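The commercial director of Soka has a figure he likes, and he gives it to me before I've sat down. "We averaged 2,077 last season," he says. "That's up on the year before, in a division where most clubs are losing people."

I ask whether that counts tickets sold or people through the gate. He takes a while over this. "Tickets issued," he says. So season ticket holders who stayed home in the rain are in there? "They paid. They're part of the club."

The club wants to leave its old ground and share a new stadium with Onishi, its rival of long standing, out by the Platel interchange. Fans were told in September. He calls the response "mixed, but moving our way," and bases that on a meeting I also attended, where I heard a great deal of booing.
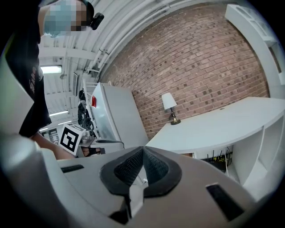 His case is mostly about money. The old place costs too much to patch up, he says, and the main stand has "maybe 10 years left in it, if we're lucky." I ask to see the survey. It's with the lawyers.

What about getting there? The last bus from Platel leaves at 8, well before an evening game ends. "Flustudar will put on extra services," he says. Has the bus company signed anything? "We've had 2 very good conversations."

He is friendly throughout, and he clearly believes in the move. When I bring up the supporters who say they won't go to a ground with Onishi's colors on half the seats, he shrugs. "They said that about the new badge."

Did they come back after the badge? "Most of them," he says. I ask how he knows, and he tells me the number again.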